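Search this site
Search
Go

Metal Finishing Chemistry, Handout 5: Rinsing and Drag-Out
Lecturer: Wissam Salameh

In the last handout we looked at the nickel bath itself. Now we look at what leaves the bath together with the parts. This liquid is called drag-out. It stays as a thin film on the work, in the corners and in blind holes, and it goes to the next tank if we let it.

Drag-out costs money two times. First you lose the salts, then you pay to treat the rinse water. At the Siven shop, where I took most of my numbers, the rack line processed 448 racks in October, and the drag-out was measured on each of them.

Simple measures come first. Lift the rack slowly. Let it hang over the bath before it moves – ten seconds is already good. Tilt flat parts so that the liquid runs to one corner.
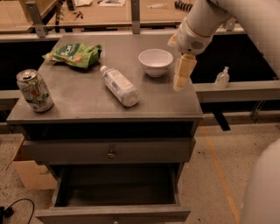
Kausar Bangash asked after the lecture whether a longer hang time would not dry the film on the part and make stains. Yes, it can, mostly with hot baths above 40 °C. In such a case a fog spray over the tank is better than more waiting.

Counterflow rinsing. Water enters at the last tank and flows against the direction of the work. With two tanks in series, the ideal water need is close to the square root of the dilution ratio, multiplied by the drag-out rate. So for a dilution of 100 and a drag-out of 5 liters per hour, you need 50 liters per hour. One single tank would need 500. Please do this calculation again yourself.
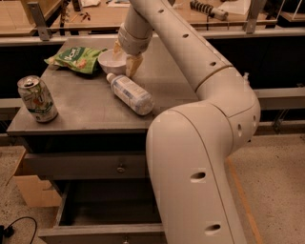 Shape of the part has a large effect on drag-out, and you must consider it before you choose the rack position. Convex surfaces drain well. Cup-shaped parts do not, if they hang with the opening up. Think of a small bowl like the white one in the photo: standing on its base, it would carry a full load of solution to the rinse. Turned over it drains, but it can trap air going in, so a tilted position is the usual compromise.

For next time: read the Wido data sheet on wetting agents and write down which ones lower surface tension without foam.

Comments

Rami Awad
Is the square root rule still correct if the tanks are not well mixed?

Wissam Salameh
No, it assumes full mixing. Use air agitation, or your real water need will be higher.

Suha Fakhoury
Thank you, the hang time part helped me with my lab report.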